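Plates on Stands
February 22, 2018

I have wanted the plates out of the cupboard for a while. We have eight of them, all from a shop in Irnach, and they only came out when people visited. So I bought wire plate stands, the thin black kind that weigh almost nothing, and tried them on the pine table before doing anything to the shelf.

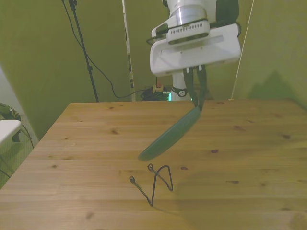
My first worry was that wire this thin would tip over. The stands I had before were thick wooden ones from Londell, and they hid half the plate. With wire you mostly see the plate, but you do have to set it down in the right spot. I lower mine straight down until the rim reaches the front loops, then let it lean back. If I come in at an angle, the stand slides.

Cayetano Benítez, who sold me the plates, told me to bend the front loops up a little for anything with a thick rim. I did that on two of them with pliers.

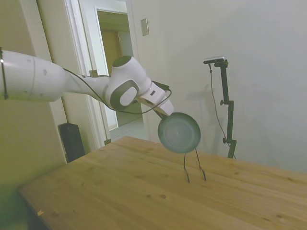
Will a stand like this scratch the table?
It can if you drag it. Pick it up to move it, or put a dot of felt under each loop. I bought a sheet of felt for the shelf and have used very little of it.

The color matters more than I thought it would. On a white wall the patterned plates look busy, and the plain ones are easier to live with. I'm keeping the blue-green one near the wood, where I like it best.

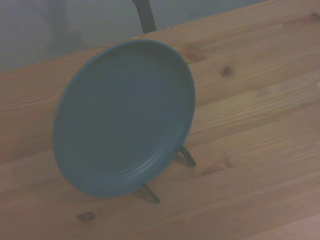
Plain teal plate on its black wire stand.

The shelf is 20 inches deep, so there is room for a stand and a row of cups in front. I'll put seven plates up there and keep the chipped one for toast.

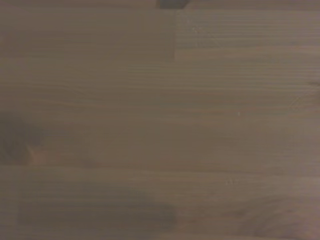
Looking after the table

Pine marks easily. I wipe ours with a damp cloth, dry it right away, and oil it every April. The stands go on the shelf once the brackets get here from Jodurau.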